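Print this page | E-mail this page

Farnovstead Adult Learning Center
Evening Writing Program: Frequently Asked Questions

Who may enroll?

The program is open to any resident of Farnovstead or the Ameck district who is 18 or older and is not enrolled full time in a high school. No diploma is required. Applicants whose first language is not English are welcome and may be asked to meet with the program office before a course is assigned.

How long is a course, and what does it cost?

Each course runs for eight weeks. Tuition is $799 and covers instruction and the printed course reader. Residents who receive housing or food assistance may apply for a reduced rate by submitting Form 1224 with their registration. The form is available at the front desk and at the Quintero Street branch.

Is there a placement test?

There is no graded test. New students write a short sample on a topic of their choice during the first meeting. The instructor reads each sample and may recommend a change of level, which the student is free to decline.

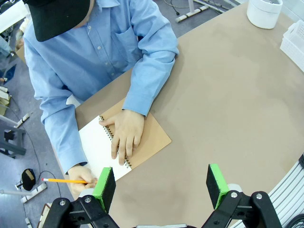

What materials should students bring?

Students should bring a bound notebook and something to write with. First drafts in all courses are written by hand, and the Center does not require any particular brand or type of supply. An ordinary yellow pencil with an eraser on the end, like the one held ready at the notebook here, is suitable for every assignment except the final paper. The final paper must be typed. Computers are available in the Unel Room until 9:00 p.m. on class nights, and printing for course work is free of charge.

May a student miss a class?

A student may miss up to three meetings and still receive a certificate of completion. Absences should be reported to the program office by noon on the day of class. Missed meetings cannot be made up in another section.

What is the refund policy?

A full refund is issued if a written request is received before the second meeting. After that time tuition may be credited toward a later course, but it will not be returned. Credits expire after one year.

Does the course count toward a degree?

No. The certificate is a record of attendance and completed work. Some employers accept it as proof of training, and students should confirm this with the employer before they enroll.

When does registration open for the next session?

Registration for the spring session opens in March. Returning students may register one week early.

Whom should I contact with other questions?

Please write to Keith Pomare, Program Registrar, at the Center's main office. Questions about disability accommodations should also be sent to Mr. Pomare, preferably before the first meeting.

Last updated: February

Print this page | E-mail this page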